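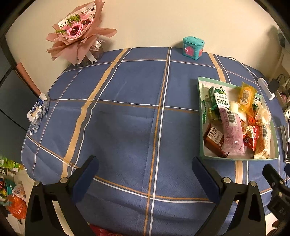

I've been asking people the same question for a couple of years now: when does a machine come and tidy my house? Most of them laugh. The engineer I met for coffee last week didn't laugh. She sighed, put her phone face down and said, "What do you mean by tidy?"

She works at Rokora, a small company that teaches robot arms to do chores, and she agreed to talk as long as I left her name out of it (her boss likes to approve things, and she wanted to be able to complain). Before that she spent 4 years at Zoluta, on the warehouse side, where the arms pick boxes off a belt all night. I figured that would be the harder job. All that speed! She shook her head.

"A warehouse is built for the machine," she said. "You get to pick the bins, the lights, the height of the shelf. At home you get a table with a bouquet on it, and a box of snacks, and a thin white cable running across the cloth. And then someone says, can you clear that?"

So I asked her to take me through it. Say it's that table, with that box of snacks. What's the hard part?

"The wrappers," she said right away. "People think it's going to be the flowers. Okay, the flowers are bad too — you can crush a rose without feeling anything push back. But a drink carton is lovely. It's got flat sides, it stands up, I'd pick up cartons all day. Then at the other end of the box you've got a pastry in clear plastic. Where does the pastry stop and the bag start? The light bounces off it. You grab the bag by the corner and the thing swings around."

They keep a shelf of groceries at work for practice, she told me, something like 300 different items, and she can rank them by how much she hates them. Crumpled plastic wrap is at the very bottom. It's hard to see, it's hard to hold, and the software can't always tell if it's trash or somebody's lunch. I said I can't always tell either, and I've met my kids.

That got us onto judgment, where she had the most to say. Picking things up is getting better every few months, in her view. Knowing what to do with them is crawling. "There's a little tin shaped like a house, with a pink door. Is that a decoration? Is there tea in it? Does it live on the table or was it left there? You'd know in your own home. I wouldn't know in yours, and I'm a person."

I wanted numbers, of course. She was careful about those and only gave me one set. In a trial last August her team asked an arm to empty a mixed box of snacks onto a tray, one item at a time, and counted 100 grabs. It missed or dropped 14. I told her I thought that sounded great, and she made a face.

"Would you keep a dishwasher that dropped 14 plates?"

Well, no. But I'd maybe keep one that dropped snacks.

"See, and that's what the people at Lorik tell us," she said. Lorik runs a few corner shops and is interested in restocking, and apparently they're a lot more relaxed than she is. A dropped bag of chips gets picked up by whoever's on shift. They'd happily have an arm doing the slow, boring half of a shelf overnight, with a person sorting out the mess in the morning. She thinks shops will get there well before kitchens do, and she wouldn't guess at a year for either one (I tried three times).

I asked if she has anything automatic at home herself. A vacuum, she said, and she has to pick everything up off the floor before it can run. Shopping bags, shoes, whatever's under the table. "So I tidy for the robot. My mother finds this very funny."

And the tablecloth? I don't know why I asked, I just had a picture in my head of the magician's trick. She groaned. Cloth moves when you touch it, it hangs off the side, and if the fingers close a bit too low they'll pinch the fabric and bring the whole lot along. It's happened at the office, with a full carton of milk. They use a bare table for demos now.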